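Notes for new collectors, sink task. Read before your first shift. Ask Berenice Hinojosa if the Kiani login doesn't work.

## Before you start

- Charge both grippers. Green light on = good to go.
- Wipe the marker plates. Dry cloth only, no spray.
- Start Listus on the laptop, pick `sink_v7`, type your initials.
- Head camera on, strap snug. Look down at the counter and check the preview. Whole countertop should be in view when you stand normaly.
- Phone off you. Buzzing messes with the motion track, Krum lost a whole batch in October.

## Calibrate

1. Stand square to the counter, both grippers out in front.
2. Open and close each one fully, 8 times.
3. Slow figure eight with the left, then the right.
4. Hold still until the beep.

No beep after two tries, restart Listus. Still no beep, go get Fares. Don't record anyway and "fix it later". It doesn't get fixed later.

## Setting the counter

Every episode needs a new layout. Move at least two things between takes. Near the faucet, far from the faucet, swap left and right, turn handles around. Same layout 23 times in a row teaches the model one layout.
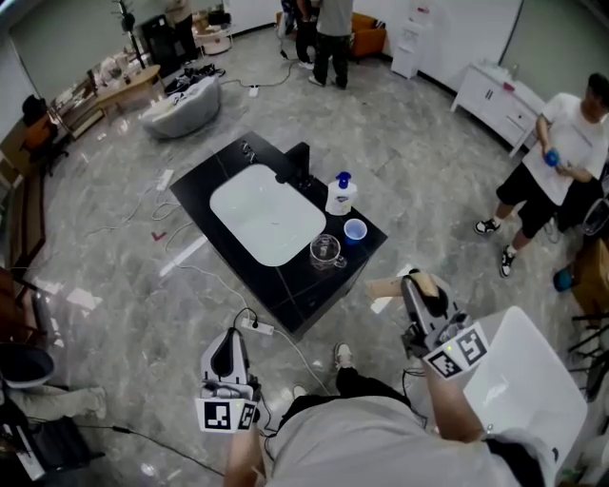 Spacing matters more than people think. The policy needs room to learn an approach, so leave a gap your jaws can get into from more than one side. Pump bottle near the back, blue cup and glass jug further forward on the right side of the sink is a fine starting layout. Turn the jug handle a different way on the next one. Keep your feet clear of the power strips and cables on the floor, and check where they are before you step sideways, not during.

## Recording an episode

1. Grippers up, markers facing out, both in view.
2. Press start. Wait one second.
3. Do the task at normal speed. Not slow motion!
4. Let go cleanly. Open the jaws all the way before you pull back.
5. Hands back to start position, press stop.

Drops are ok. Pick it up and carry on, tag it `recovery`. We want those. Dropped on the floor = stop and tag `fail`.

Dont:

- cover a marker with your sleeve or your other arm
- turn your head away mid-grasp
- push stuff along with the side of the gripper
- talk to people while recording, you will look up at them

## Upload

End of shift, plug into the Tridport dock and hit sync. Target for this task is 2,000 good episodes across the team. Fails don't count toward it but upload them anyway. Živko goes through the tags every morning and will send back anything untagged.

Grippers on the charger, lids back on, counter cleared for the next person.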